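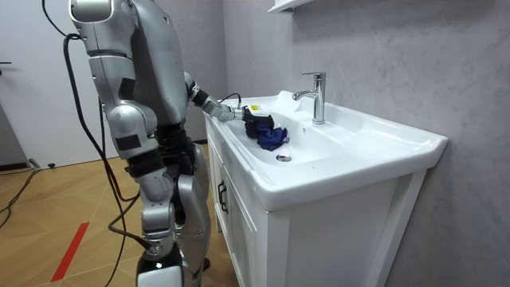 The apartment on Endstead Road had to be handed back by noon, and at a quarter past eight Rungnapa Chareonsuk still had the bathroom to do. She had left it for last because it was the smallest room and she thought it would go fast.

The deposit was 700 dollars. The checklist from Plumbridge Lettings ran to four pages, and the bathroom took up one of them. Sink, rim and bowl, free of marks. Faucet polished. Overflow clear. She read it standing in the hall with her coat on, then took the coat off and hung it on the door handle, the hooks being already packed.

Her mother called while she was looking for the spray.

"Are you using the blue cloth?" her mother said.

"I'm using a blue cloth."

"The dark one. The others leave lint."

The dark one had come from Thammasiri, the fabric shop her aunt ran for thirty years before her knees gave out. When the shop closed, everyone in the family got a box of remnants. Rungnapa had made two pillow covers out of hers and cut up the rest. Most of the pieces had gone to dust and shoe polish. One was left, and it had been through the wash so many times that it had no stiffness in it at all.

"Start at the rim," her mother said. "Then go down. If you start in the bowl you do it twice."

"I know."

"You don't know. You always start in the bowl."

Rungnapa said she had to go.
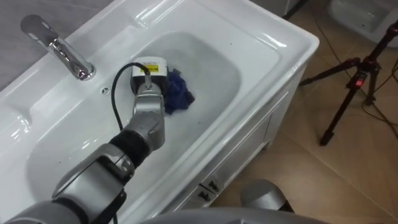
There was a bottle of Nukolex under the kitchen sink with an inch left in it. She had bought it the week she moved in, in August, when the whole place smelled of somebody else's cooking. The label said to wait two minutes. She sat on the edge of the tub and waited, and thought about the 362 dollars the movers wanted on top of what they had quoted. It was for the stairs. They had seen the stairs when they came to quote.

In three years she had brushed her teeth at that sink every morning and most nights. She had washed sweaters in it, and once a pigeon, which bit her. Daniel had shaved over it for the first year and never rinsed properly, and she used to wipe up after him without saying anything, and then one day she had said quite a lot. He lived in another city now. He had sent a message the night before asking if she had found his good scissors. She had found them. They were in a box marked KITCHEN 2 and she had not decided what to answer.

She started at the rim.
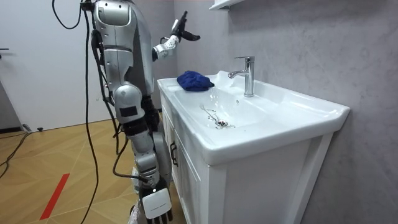 Back and forth along the front, around the corners, then behind the faucet where the cloth had to be folded to fit. After that she went down the sides of the bowl. It took longer than she had planned. There were specks that came off and specks that didn't, and she went at those with her thumbnail through the cloth until her hand hurt.

The man from Plumbridge came at ten to twelve. He was younger than he sounded on the phone. He looked in the oven, opened two closets, and stood in the bathroom doorway for as long as it takes to read a sign.

"Fine," he said, and ticked the whole page.

They would keep 89 dollars for the blind in the bedroom. She signed for it. He asked for the keys and she gave him both sets.

She was on the bus before she thought of the cloth. She had left it in the sink. She got out her phone to call the office, then put it away and wrote to Daniel that she had his scissors, and where did he want them sent.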